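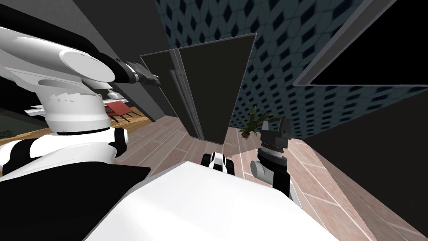
Broltance method

The Broltance method is a procedure used in robotics research for training a robot to open and close household furniture, in particular doors with long handles, by means of simulated rooms whose surfaces are changed from one trial to the next. The name is taken from the software in which it was first written. The method belongs to the wider family of techniques known as domain randomisation, but it differs from most of them in the order in which the changes are made.

Background

A robot which learns only from pictures of one room has a tendency to learn the room together with the task. If the floor is always grey, the control program may come to depend on the grey floor, and it can fail when a carpet is put down. The usual answer is to change colours and patterns at random during the training. This works well for simple picking tasks, but in the case of cabinets it was found that strong patterns near the handle made the early training very slow, and in some trials the robot did not learn to approach the door at all.

The Irard group, which developed the method, proposed to keep the furniture plain at first and to change only the surfaces behind it and below it. The patterns on the furniture itself are introduced later, when the arm already reaches the handle in most attempts.

Procedure

The training is divided into 6 stages. In the first stage the room has plain walls and one floor material. From the second stage, wallpapers and floor coverings are drawn from a library of 64 surfaces, among them wood grain, ceramic tile, lattice designs and flat colours. Two neighbouring surfaces are drawn independently, so that combinations appear which a decorator would probably not choose. Smaller objects, such as chairs and plants, are placed in the room from the third stage. They have no part in the task and the robot receives no reward for touching them, but a collision with them ends the trial.

The simulated robot has two arms, each with a gripper of two fingers. Views are computed from the body of the robot and also from close to the gripper. The second kind of view is considered the more difficult, as a patterned surface seen at a low angle is strongly shortened and can take up a large part of the picture.

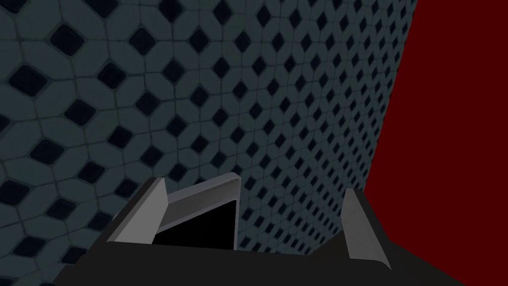

Simulated close view of an open gripper in front of a tile pattern with dark diamond insets; a plain red surface is at the right.

In the fourth and fifth stages the light is also changed. Dim light is used more frequently than bright light, for the reason that the edges of dark furniture are then harder to separate from the background. The last stage repeats all the earlier conditions in mixed order, which is intended to prevent the program from forgetting the plain rooms.

Results

In the first published comparison, the method was tested on 18 cabinets that had not been used in training. The control program trained by stages opened more of them than a program which had received all the changes from the beginning, and it needed less computing time to reach the same level. The difference was greatest for tall cabinets with vertical handles and smallest for drawers, where both programs gave nearly equal results.

A later study by the Stefanou laboratory repeated the experiment with a different arm and 18 real rooms. It confirmed the advantage for doors. However, the authors of that study noticed that the robot often stopped short of the handle when the floor had a shiny finish, a condition which the surface library did not contain at that time. Shiny floors were added in the September revision of the library.

Criticism

It has been objected that the order of the stages was selected by hand, and that no strong reason is given for the point at which one stage ends and the next one begins. Some researchers prefer an automatic rule, in which the amount of change grows together with the success of the robot. The Irard group has answered that such a rule was tried and that it tended to stay too long in the second stage, although the full figures of this trial were not published.

A second objection concerns the view from the gripper. With the fingers in the foreground and a pattern behind them, it is not clear how much the program makes use of this view and how much it relies on the view from the body. Tests in which one of the two views was removed have given mixed answers.

Related work

The Hudbridge collection of simulated interiors uses part of the same surface library, but for navigation and not for handling furniture. In that collection all rooms are furnished from the start and no stages are used.

See also

Domain randomisation
Curriculum learning
Mobile manipulation
Transfer from simulation to reality

This article was last edited on 20 March 2023.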